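Tuesday, January 3, 2023

Home from work at five, and straight to the kitchen model. The real arm is still in parts on my shelf. I wait for two motor boards from Dalsgaard, so I build first in the computer. I call the project Somlow, the name of the street where I lived in July.

Today I moved the cameras again. It is slow work, because after each move I must load the whole room, and my old laptop needs 14 minutes for this. I saved the four views at step 880.

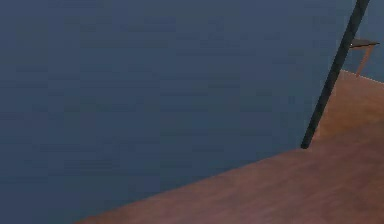
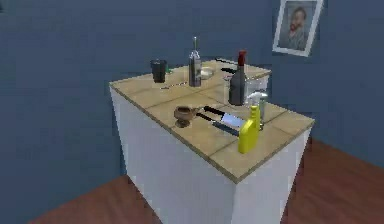
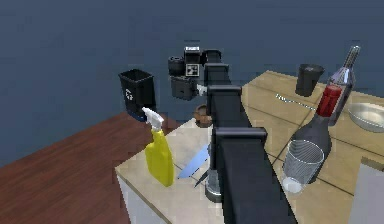
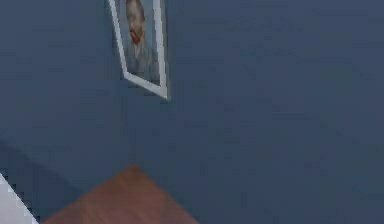 Somlow, kitchen room, step 880. The arm with its square marker is in the third view.

The first view is mostly wall and I must turn that camera. The second I like very much — the yellow bottle and the knives are easy to find. In the last one I have the portrait with the red beard, but only a corner of wood, so I will lower it by 30 degrees tomorrow.

I also wrote to Gromden about the gripper screws. They sell only bags of 200, and I need so few.

Tomorrow: turn camera one, then try the wrist again with slower speed. To bed now, it is late.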